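# Wrapping a round tin with twine

Round tins make good gifts and terrible parcels. Wrapping paper hates them. You fold, you pleat, you tape, and you end up with something that looks like a cabbage. Twine is kinder, and it takes three minutes once you've done it badly a couple of times.

## What you need

- A metal tin with a lid that fits snugly
- Jute twine, the hairy kind – I buy Peltik in a 500-foot ball and expect to leave it to my grandchildren
- Scissors that cut (check first)
- A small tag, metal or card, with a hole in it

## Doing it

1. Fill the tin and press the lid down all the way around. Tying over a crooked lid only gives you a crooked lid with a bow on it.
2. Cut 16 inches of twine for the decoration. If you want the twine to hold the lid shut as well, measure twice around the tin and add a generous tail.
3. Thread the tag on before you make any knots. I have written this step in large letters inside my kitchen cupboard and still skip it every June.
4. Gather the twine into a loose bundle and knot it once in the middle. It will look messy. Jute sheds and frays, and fighting it is how people end up owning a glue gun.
5. Lay the bundle across one side of the lid and let the tag hang past the rim. 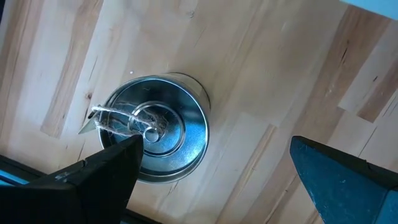

Will the twine scratch the lid? Jute is soft enough to leave metal alone, but a tag with a sharp corner can mark it, so file the corner down first.

6. For a tin that has to travel, tuck the ends under and fix them to the base with a dab of craft glue. Give it an hour.

Mercy Swai, who taught me this, uses a reef knot and can undo it with one hand. I use whatever happens, and keep the scissors nearby.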